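Teaching by Hand, Without the Robot

At Erham, a small laboratory that works on household manipulation, the researchers have spent the last year with a simple question. How much can a robot arm learn from people who never touch the robot?

The project is named Revgate. Its demonstrations are done by persons at ordinary tables, with ordinary things, and a fixed camera records them. A learning program called Zirnmont then tries to turn the movement of the human hands into movement for the arm.
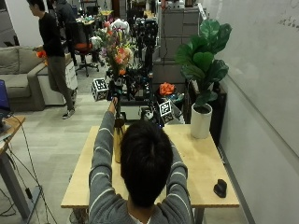
Objects that are tall and narrow are the hardest part of the work. The arm must come to them from a good height, and it must not push them over on the way. For a person this is easy. Someone seated at the table can raise the right hand to the top of a tall cylindrical vase while the left arm reaches forward to the right side of the table, and a potted fiddle-leaf fig at the side is no trouble. The program has to find all this out from the recordings.

The group collected 2,816 demonstrations, of which some 400 include a tall object. When Zirnmont was trained without these, the arm reached a tall vase correctly in very few of 100 trials. With them it succeeded in most. The researchers had expected a smaller difference, and they repeated the test in 2 other rooms before they believed it.

There are still weak points. The method does not know how strongly a person holds a thing, and the arm often closes too hard on thin handles. A glove with pressure sensors was tried, but people moved differently when they wore it. The next version, planned for December, will estimate the force from the video alone.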